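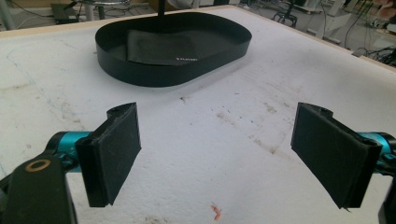 Hestby records manipulation tasks performed by people and prepares the recordings for training robot arms. Our operators work in two ways: with a hand-held gripper carried through the task, or with a remote-controlled arm driven from a console in the next room. Most requests involve soft goods. A folded gray cloth in a black oval tray on a white tabletop is a typical starting layout, and the two padded fingers are open wide at the beginning of the approach. Tabletops stay in service when scuffed, as customers' own work surfaces are seldom clean.

The company started in Dresau with 2 benches and now runs from a single floor of the Riedl building. A standard order is 50 demonstrations of one task by one operator. Extended orders are 80, split between 2 operators so that grasp habits differ within the set. Failed grasps are kept and labeled separately.

Recordings are checked and trimmed in Tristus, our in-house review software. Each delivery includes the task sheet, the calibration record for the gripper, and a list of rejected takes with the reason for rejection. Customers may send their own objects. We return them in September or at the close of the order, whichever comes first.

Contact | © Hestby. All rights reserved. | Back to top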